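Serving tray

A serving tray is a flat, shallow piece of tableware used to carry cups, glasses, plates and food from one place to another. Most trays have a raised rim that keeps objects from sliding off. They are used in homes, cafes, hotels and hospitals, and they are also left out on tables and counters to keep a set of drinking vessels together.

Shape and size

Trays are usually rectangular, round or oval. Rectangular trays hold the most for their width and fit well on shelves, so they are the usual choice in kitchens. Their corners are often rounded, which makes them easier to wipe clean and less likely to chip or catch on clothing. Round trays are common in bars and cafes, where they are balanced on one hand.

A small tray for two or three cups can be carried with one hand on each short side. Larger trays often have handles, either cut through the rim or attached to the ends. A tray without handles is easier to stack and store, but it needs a rim high enough to grip. Some makers add a slight lip under the edge so that fingers can get beneath it when the tray is lying flat.

Materials

Wood, metal, plastic, glass and woven fiber are all used. Wood is quiet when cups are set down on it but can stain if liquid is left standing. Metal trays are strong and thin, though they show scratches and can be noisy. Plastic trays are light and come in many colors. Glass trays are used mostly for display and are seldom carried with a full load.

Some trays have a rubbery coating or a cloth liner to stop cups from slipping. Liners are washed separately. Coated trays should not be scrubbed with steel wool, as the coating wears through at the center first.

Use with cups and glasses

When a tray is loaded, heavy items are placed near the middle and lighter ones toward the ends. Tall glasses are kept away from the rim, where a small tilt has the most effect. Cups with handles are turned so that the handles do not touch. In unloading, pieces are taken alternately from each side so that the weight stays even.

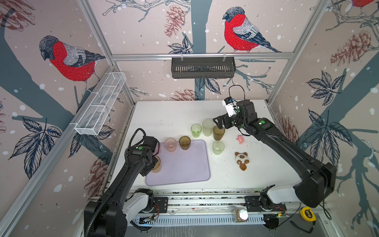 Cups on a tray do not have to match. Sets in mixed colors became popular partly for a practical reason: each person at the table can remember which cup is theirs. Tinted glass is widely used for this, in shades such as pink, amber, green and blue. The tray itself is often kept in a pale or neutral color so that it goes with whatever stands on it.

Setting and surroundings

A tray gives a table a clear place for drinks and catches drips and crumbs that would otherwise reach the surface below. White tabletops in particular show crumbs quickly, and the usual practice is to lift the whole tray, wipe the table, and put the tray back – a quicker job than moving each cup. Seasonal table settings may pair plain trays with patterned walls, cloths or napkins. Winter designs often use birds, bare branches, pinecones and snow.

The household writer Inês Serrano, in her handbook The Farnholm Table, advises keeping one small tray for daily use and one large tray for guests. She recommends storing them upright in a rack, where they take up less room and can be pulled out one at a time.

Collections

The Rotstead Museum of Household Goods holds 783 trays, most of them from homes and boarding houses in the Vembridge area. The oldest pieces are painted metal. A separate group of 30 plastic trays, given by the Fonseca family, is shown each September with cups from the same kitchens.

See also: Coaster; Dish rack; Drinking glass; Tableware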